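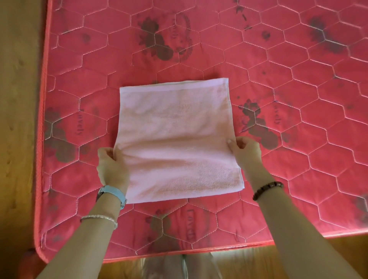 The Resthorpe Record
by Heather Whitcombe

14 shares | 3 comments

1. Grounds for the Record

The following account has been entered at the request of the Ellery Residence, in accordance with the rule that any room vacated after a stay of more than five years shall be closed in writing. The room in question is the one at the end of the upper corridor. Its resident, Agnes Söderlund, held it for nearly twelve years. The undersigned was appointed to close it and was assisted by Tegan Hapeta of the linen room.

It is customary for the resident's family to attend. A letter was sent to a nephew at Kaswood. He replied that the residence should use its judgment.

2. Condition of the Room

The room was found to be in good order. The floor had been swept. The bed had been stripped to its quilted mattress, which is red, or was red when new, and is printed with dark flowers and the word "Lovely" in several places and more than one direction. Ms. Hapeta remarked that a person would have to walk all the way around the bed to read it properly. The remark is entered here because Mrs. Söderlund is known to have made the same complaint in writing, in her first August at the residence, and to have been offered a plain mattress, which she declined.

The white wardrobe with the black trim was opened and found to contain hangers, a paper bag of buttons and a stack of towels. The towels had not been folded. They had been put away in the shape in which they came off the line, and this was considered out of character.

3. The Towels

The towels were placed on the mattress to be sorted. Towels belonging to the residence are folded lengthwise, then across, and returned to the linen room. Towels belonging to a resident are folded in the same manner and sent to the family. The regulations make no provision for towels whose ownership cannot be established.

Ms. Hapeta began with a pale pink one. She folded it into a rectangle and pressed it against the bed with both hands. She continued to press it after it was flat. The undersigned asked whether there was a difficulty. Ms. Hapeta stated that there was none, and that Mrs. Söderlund had taught her to fold when she was new to the linen room and folded badly. The lessons had taken place on this bed, after supper, and had not been reported at the time. The undersigned advised that they need not be reported now.

The next towel was beige, with a chain of coral-orange diamonds down the center. Ms. Hapeta did not recognize it. She consulted the linen list, where it did not appear, and then the nephew's letter, where no towels were mentioned at all. It was proposed that the towel be recorded as unclaimed. Ms. Hapeta asked what happened to unclaimed articles. She was informed that they are held for two months and then disposed of.

She folded it until it was nearly square, with the diamonds running down the middle, and held it out so that the undersigned might inspect the corners. The corners were satisfactory.

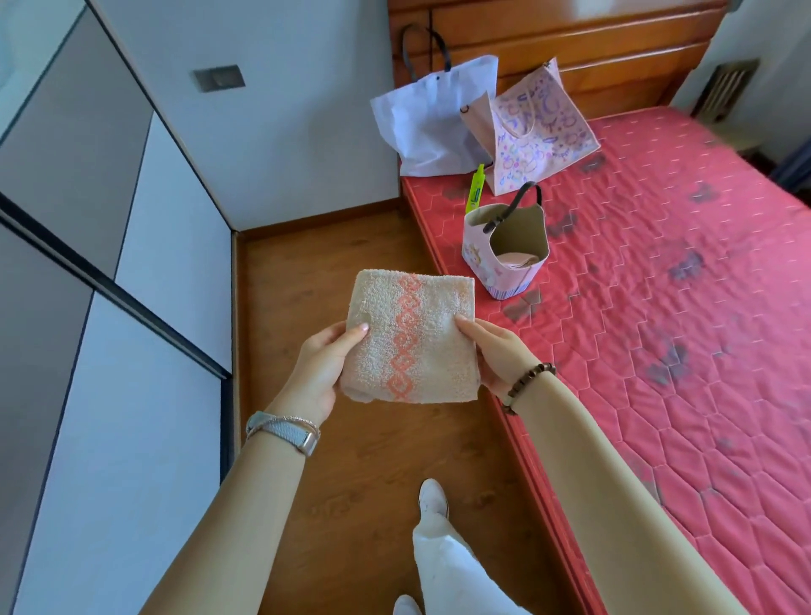
4. Determination

The undersigned considered the matter for a period longer than is usual for a towel. It was noted that the resident had lived quietly, had paid what she owed, and had left instructions regarding her books, her coat and her geranium, but none regarding her linen. It was further noted that towels left unfolded by a woman who folded everything might reasonably be regarded as work set aside for someone.

The undersigned therefore finds that the beige towel was the property of Mrs. Söderlund and that it was intended for Ms. Hapeta. No document supports this finding. The pink towel is included in it.

5. Objection

Mr. Rangi Sheehan of the front office has asked that his objection be attached. He observes that a finding without a document is an opinion. The objection is attached.

6. Closing of the Room

The buttons were sent to Kaswood. The geranium was moved to the landing, where there is more light. The mattress was turned before the door was locked, and Ms. Hapeta carried the key downstairs.

Entered 5/7/21
R. Gowda, for the Ellery Residence

Our site uses cookies to remember your reading preferences. Accept | Manage settings

More short fiction
The Clerk at Gralard
Eight Letters Concerning a Gate
Rules for the Use of the Piano
A Coat Left at Kaswood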